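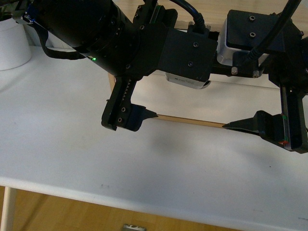

Vilari two-finger gripper
For arms that do chores, or are learning to

We built the Vilari for people asking the same question we are: can a machine do the boring jobs around a house or a workshop yet? Our answer so far is some of them, on a good day, and the good days are getting a lot more frequent!

It's a parallel gripper. The two fingers slide toward each other along a rail and stay square the whole way, so a thin board and a fat jar get the same kind of grip. The tips come to a point, which helps when you need to get in behind something or pick up one edge of a flat part. They bolt on, and you will wear them out if you work them hard (we certainly do).

What it does well today
Drawers and cabinet doors, as long as there's a bar pull to hold on to. Cups, jars and tubs with straight sides. Moving small wooden parts from one side of a bench to the other. Wiping a counter, if you hand it a folded cloth. 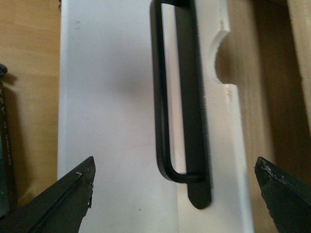 Handles are a favorite test of ours, because a person never thinks about them. You have to line up with the bar, open wide enough to clear both sides, close without scraping the face of the drawer, and then pull straight. Be off by 4 degrees and the drawer binds. Round knobs are harder. Flush finger pulls are harder still, and we don't recommend the Vilari for those yet.

What it doesn't do
Fitted sheets. Anything wet and slippery. Threading a screw by feel, although Emmanuel Khaemba in our Tillbridge shop has been at it since February and gets a little closer each time. It also can't tell you that a hinge is about to give out, so keep a person nearby when the furniture is old.

In the shop
Mnguni, who make flat-pack shelving, have 2 Vilaris on a bench sorting panels and setting out hardware. A person still does the final fit. They tell us the sorting runs fine through a shift, and that odd-shaped offcuts are what stop it.

What's in the box
Gripper with rail and both fingers
2 spare fingertips
Wrist bracket for Rerora arms
13 screws (one is a spare)
Cable and strain relief clip

Care
Brush dust off the rail at the end of the day. Check the fingertip screws before each session and snug them up by hand. Swap the tips when the points have rounded over; scuffed paint is fine.

Spare tips and brackets for other arms are listed under Parts.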